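Moving a small shop's stock out of the spare room

November 27, 2024

I have sold secondhand sewing patterns and notions online for a while now, and until this fall all of it lived in the spare room of our place in Foltadbridge. In January my sister is moving in with us for a few months, so the room had to be a room again. I said in an earlier post that I would write up how the move went. It is done, mostly, and I have a few notes for anyone running something similar out of a house.

The first job was finding out what I had. My spreadsheet said 1,274 listings. I had stopped trusting that number sometime last year, when I sold a coat pattern that I had already sold to a woman in Ohio. So I went through everything by hand, drawer by drawer, over two weeks of evenings. I took down the listings for anything I couldn't find and made a pile of things I had never listed at all. The unlisted pile was bigger than I would like to admit. It included a whole bag of metal zippers, most of them still on their cards, and a box of buttons I bought at an estate sale and forgot.

I decided to get rid of anything that would sell for less than the trouble of packing it. For me that means most children's patterns with missing pieces, anything with water stains, and loose thread. About 200 patterns went to the sewing group at the library, and they were glad to have them for teaching. A few went in the recycling. I had a hard time with the recycling ones, but a pattern with no sleeve piece and no instructions is just tissue paper.

Then there was the question of where the rest would go. I looked at a storage unit first. The closest place wanted more per month than the shop clears in a slow one, and it had no heat, which is bad for paper. In the end I rented a corner of a shared workroom in the old Navell building. It is dry, it has a freight elevator, and I can get in until late. The rent is due on the 5th and there is a deposit of $300, which I get back if I leave the walls alone.

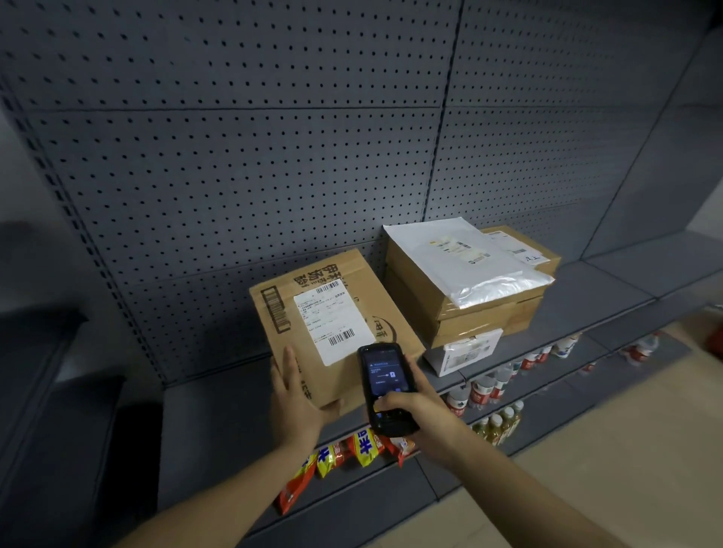 Addresses were the next headache. I had to change the return address in four different places: the shop itself, the postage account, the rubber stamp, and the thank-you cards I had printed last spring. I still have most of a pack of those cards with the home address on them. I am cutting the bottom off with a paper trimmer and using them anyway. If you ever order printed cards for a small shop, leave the address off. Put the shop name and the website and stop there.

For the patterns I went back to plain alphabetical order by company, then by number. I had tried sorting by garment type (dresses, coats, aprons and so on) and it fell apart every time a single envelope had a dress and a jacket in it. Numbers are dull but you can find things. Each drawer has a card at the front with the first and last number on it, written in pencil so I can change it.

Aivar Ozoliņš, who has the bench across from mine and repairs accordions, gave me a good piece of advice about packing days. He only ships twice a week. I used to pack every order the same night it came in, and I would be taping envelopes at eleven o'clock with the TV on. Now I go in two afternoons, pack everything at once, and drop it off on the way home. I changed the handling time on the listings to match. Sales have not dropped as far as I can tell, and I only had one message asking where an order was.

I also set up a supply list, taped inside the cabinet door. Mailers, tape, cardboard stiffeners, tissue, labels. When I open the last pack of something I circle it. Running out of stiffeners used to mean cutting up cereal boxes.

The spare room still needs paint. There are marks on the wall from the old drawers, and the carpet has dents that may or may not come out. I tried the ice cube method on two of them - it worked on one. My sister says she doesn't care about the carpet but would like a lamp.

Things still to do before January: finish listing the zippers, photograph the buttons, and figure out what to do with the dress form, which does not fit in my corner at Navell and is currently standing in the hallway at home. If anyone local wants it, send me a message. It adjusts at the bust and waist but the hip dial is stuck.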